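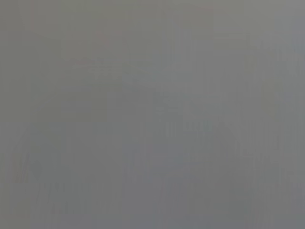 Keeping a Household Records System

June 2021
Posted by the author of Ollness Notes

The end of the financial year is the customary occasion on which Australian households turn their attention to paperwork. It is my view that the task is better treated as a standing arrangement, reviewed at set intervals, and this post sets out the arrangement that has been in place in my own household for several years.

The system rests on a single cabinet of three drawers. The first holds current matters: rates notices, insurance renewals, the car registration and any account that remains unpaid. The second holds documents that are settled but must be retained, chiefly those relating to taxation. The third is reserved for papers of permanent standing, such as birth certificates, the title documents and the wills. Nothing is filed in the third drawer until it has been copied, and the copies are lodged with a relative interstate.

Papers enter the house by way of a tray in the hall. The tray is cleared every 30 days. Any item that requires a decision is marked with the date by which the decision is due – in pencil, on the upper right corner – and placed at the front of the first drawer. Items that require no decision are either filed or shredded on the same evening. I have found that a third category, for things to be considered later, grows without limit and should not be permitted.

Retention periods deserve some care. Readers should consult their own accountant or the relevant authority, as circumstances differ and the rules are amended from time to time. My own practice is to err on the side of keeping a document where its status is unclear, and to note on the folder the reason for doing so. Warranties are kept for the life of the appliance. Receipts for minor purchases are held for 90 days and then discarded, unless they relate to a claim.

A number of correspondents have asked about stationery. For many years I used Clavine suspension files, which are sturdy and take a written tab well. The newer tabs are narrower than the old ones and do not suit a long heading, and I have accordingly moved the second drawer to Droltus folders. The two ranges hang at slightly different heights. This is of no practical consequence, although I confess that it remains a source of mild irritation each time the drawer is opened.

On the matter of electronic records, I maintain scanned copies of everything in the second and third drawers. File names begin with the year, followed by the issuing body and a short description. Thermal receipts should be scanned promptly, as the print fades, and a blank slip of paper is of little assistance in a dispute over a washing machine.

The full review takes place each October, once the tax return has been lodged, and may occupy up to 35 minutes per drawer. The index sheet taped inside the cabinet is replaced at that time. The previous sheet is retained for one further year – it has twice been needed to locate a folder that had been renamed.

A later post will address the records of an elderly parent, where questions of authority and consent arise that lie outside the present subject.

Contact: use the form on the About page | Copyright Ollness Notes | Back to top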